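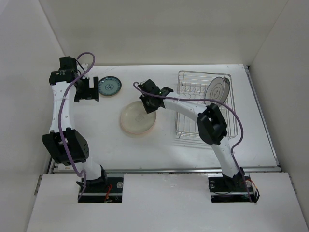
Monday, started 7.40

Citrus base, Lonen job. Picking up from where the last page stopped, i.e. the orange top note going flat by day three in the water-and-alcohol mix. Smells fine off the strip on day one. By day three it's peel gone to cardboard, with a bit of caraway underneath. Carvone I expect. Limonene oxidising, same old thing.

Drew fresh from the Michalski drum (cold-pressed sweet orange, not the folded one). Peroxide value on the old bottle came out at 22, so no wonder. That bottle's been opened and closed all through December and never topped with nitrogen. Binned. Fresh drum is much lower but I want a second titration before I write a number down, the starch was old and the end point dragged.

8.30 - made up four trials at the usual dose.
A - old formula, fresh oil
B - as A, plus tocopherol
C - half the orange oil swapped for fivefold, valencene bumped up to put the body back
D - as C, plus tocopherol

Label on C says "C2" because I'd already spoiled one (pipetted decanal twice, whole room smelt of wax candles and coriander). There is no C1. Don't go looking for it.

Decanal note for whoever weighs next: use the 10% dilution in the left fridge, NOT the neat. Same shelf, same colour cap. I've put tape on the neat one.

9.15 first sniff, strips, me only, nose a bit blocked
A bright, juicy, thin at the back
B same, maybe slightly duller? could be imagining
C rounder, woodier, less squirt. More like juice from a carton
D can't tell from C

Lonen's brief says "freshly cut" twice so C may be wrong direction even if it keeps. Will ask. They also want it clear in the drink, no ring at the neck, which fivefold helps with.

10.05 solubility. A threw a haze straight away at 11 degrees, cleared when it came back up to room temp. C stayed clear. Expected that, less terpene. B and D not done, ran out of clean cylinders.

GC - column bake-out overran, so first injection not till gone half ten. A looks right, limonene where it ought to be. Small hump after linalool which I don't like. Reran the blank, hump still there, so it's the column or the septum and not the oil. Changed the septum. Hump smaller. Changed the liner as well, should of done that first. Gone.

File names are Nullgate run 92 to run 103. Run 97 is rubbish, vial was empty, ignore it. Nullgate software has gone back to saving everything under the last user so if you see my initials on the vanilla stuff it isn't me.

Integration: it's splitting the valencene peak into two on C and D because there's so much more of it. Set it by hand for now. If someone has a method that copes, please save it somewhere sensible and tell me.

Lunch

13.20 Storage. Put A-D in the warm cabinet at 40, amber glass, half full on purpose so there's headspace air. Duplicates in the fridge as controls. Pull at day three, seven and fourteen. Strips plus peroxide each time, GC on three and fourteen only.

Checked cabinet door seal, bottom corner still lifting. Folded foil wedge is back in. Needs a proper seal, have asked again.

14.00 spoke to Lonen by phone. They don't mind "rounder" as long as it isn't marmalade. Fine with tocopherol but want it on the spec sheet. Asked about the yeast-made valencene instead of the peel one, mainly on price swings I think. Told them it smells near enough the same to me at this dose but I'd want a blind triangle before promising anything. Need a sample in. Starcombe stores has none, the last lot went to the grapefruit project.

To do
- second titration on fresh drum, NEW starch
- haze test B and D
- order septa, down to the last couple
- valencene sample, both kinds, same strength so the triangle is fair
- find three people who haven't got colds
- nitrogen on the Michalski drum every time it's opened. Every time pls

16.45 resniffed this morning's strips. A nearly gone, just a bit of sweet peel. C still has wood and a grapefruity edge, which I quite like. D has somehow picked up a soapy note, might be my hands. Redo tommorow on fresh strips.

Pacita Samonte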